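Workshop notebook, March
Flollemeck bench, clock no. 4

Started at ten past nine with the long-case movement on the stand and a cup of tea that I have now made twice. The complaint, as written on the ticket: "stops in the night". Every clock that has ever come in here stops in the night. They stop in the day as well but people are out.

Movement is an eight-day, two train, rack striking, provincial work, decent plates. Somebody has been at it before me, possibly several somebodies. There is a scratched repairer's mark on the back of the front plate that I read as Galindo and a second one that is either a date or a sneeze. Whoever Galindo was, he punched up the pivot holes instead of bushing them. For anyone who joins us later: punching up means hitting the brass round the hole until it gives in and closes. It holds for a few years and leaves a ring of dents for the rest of time.

Took the going train out first. Findings, in the order I met them:

Centre arbor: front pivot scored, will polish out.
Third wheel: back hole badly oval, pivot leaning towards the barrel.
Escape wheel: teeth fine, which surprised me.
Pallets: two neat grooves worn in the faces, deep enough to catch a fingernail.
Great wheel: click spring has been replaced with something that started life as part of a hacksaw blade. It works. I am leaving it.

Torben says I should not leave it. Torben Görtz would replace the oak in the case if it were up to him. We had the usual conversation about where repair stops and a new clock begins, and the usual result, so the click spring is noted on the ticket and the customer can decide. My money is on the customer saying "is it cheaper to leave it", to which the answer is yes.

Cleaning. Ammoniated solution, twenty minutes, window open. I tried the new stuff from Gonbridge on the strike side only, for comparison. It smells of lemons for the first minute and then of what is underneath the lemons. Result on the brass is brighter than I like. These plates have been a soft brown for longer than any of us have been alive and I would rather they didn't look like a trumpet. Back to the old mix for the rest.
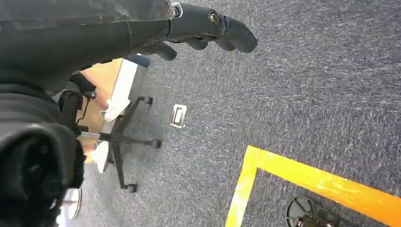
Pegged out all the holes after rinsing. Used up most of a bundle of pegwood, with black coming off the sticks right to the end. Note to self to order more and to hide it from Torben, who stirs paint with it.

Bushing the third wheel, back plate. Broached the hole from the inside, kept checking it against the original centre, which took some finding because of all Galindo's dents. Drew the hole back with a round file before opening it up, otherwise the new bush simply makes the error permanent. Bush in, tapped home, faced off flush, oil sink cut. Wheel now spins freely and comes to rest with a little rock backwards. I did it again several times for no technical reason.

Pallets are the real trouble. Options as I see them:

a) Shift the pallets along the arbor so the escape wheel runs on fresh metal. Quick and reversible, and there is room.
b) Stone the grooves out. Takes metal off, opens up the drop, then everything needs closing again.
c) Reface with spring steel. Proper job, half a day, and Nermina is better at it than I am.

Went for a). Nermina Mujić had a look over lunch and agreed, then pointed out that somebody had already done a) once, and that what I took for the original position was the second one. There is a third, fainter pair of grooves further along. So there is just enough clean face left for one more go, and the next person gets c) whether they like it or not. I have written this on the ticket in capitals.

Polished the pivots with 600 paper on a flat stick, then the burnisher. Centre arbor came up well. The third wheel pivot has a very slight taper left in it that I can feel and can't measure. Leaving it for the morning, when I will either fix it or have stopped caring.

Reassembly, first attempt, 2.40 pm. Forgot the rack tail has to be clear of the snail before the front plate goes on. Took it off again.

Reassembly, second attempt. Fine. Strike train needed the pin wheel moved round a tooth so the hammer isn't already half lifted when the train locks. That may have been the whole fault, if I am being gloomy about the time spent on the rest. A strike that jams at twelve will hold up the going side until somebody nudges it, and twelve happens in the night, so the ticket could be right after all.

Put it up on the test stand with its own pendulum and weights. Beat was out, bent the crutch a hair to the left, then a hair back. Ticking evenly at four o'clock. Lost 46 seconds in the first hour, so the rating nut goes up a turn and a half before I leave.

To do:
Gut lines. Both frayed near the knot, replace before it goes home.
Ring Grarulum about the missing seatboard screw, they had odd threads in a tin last time.
Ask the customer whether the clock stands on carpet. If it does, the case wants fixing to the wall.
More pegwood.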